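How a Two-Handed Robot Gets Ready for Work

Gideo is a robot with two arms and two hands. Its job is to pick things up and put them where they belong. Before it can do any of that, people have to set it up, and that takes most of a morning.

The person in charge of Gideo is Nadja Gruber. She is a robot technician, someone who looks after robots and fixes them when they stop working properly.

Step one: looking it over

Nadja starts with the power off. She checks each arm from the shoulder down to the wrist. The arms are joined together with screws, and screws can work loose when a machine moves a lot. She has a list of 33 screws to test. If one turns too easily, she tightens it and writes that down.

Next she looks at the cables. A cable that rubs against a joint can wear through, like the knee of your jeans.

Step two: waking up the joints

A joint is a place where the robot can bend. You have joints too, in your elbows, wrists and fingers. Inside a robot's joint there is often a small motor that makes it turn and a sensor that tells the computer how far it has turned.

When Nadja switches Gideo on, the computer needs to know where every joint is. The arms move slowly to a starting position and stop. This is called homing. It takes 30 seconds, and everyone stands back behind a line on the floor while it happens.

Step three: testing the hands

Hands are the hardest part to set up. Each finger has several joints of its own, and they all have to close at the right moment. Gideo begins by opening and closing its hands with nothing in them. Then it practices on real objects.
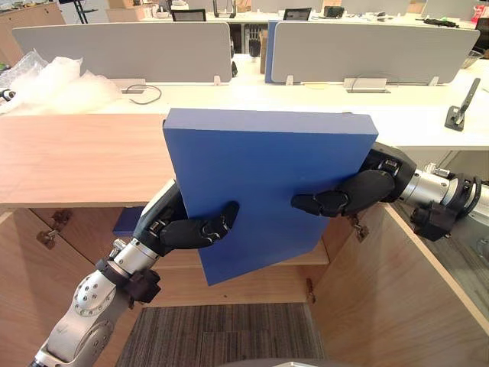 Holding something flat and wide takes both hands. If the left hand pushes harder than the right, the object twists. If both push too softly, it slips. Nadja watches the numbers on her screen and changes the grip a little at a time. She saves the setting when Gideo has held the same object 7 times in a row without dropping it.

Step four: keeping it healthy

Robots need checkups. After every 300 hours of work, Gideo's wrists are opened and cleaned, and the finger joints are tested one by one. Last October a finger on the right hand would not bend all the way. Nadja's coworker Ailsa Paterson took it off and found a worn part inside. She put in a new one, and then the two of them ran the hand tests again from the beginning.

Words to know

Technician: a person who sets up and repairs machines.
Sensor: a part that measures something, such as movement or pressure.
Homing: moving to a known starting position.
Grip: the way a hand holds on to an object.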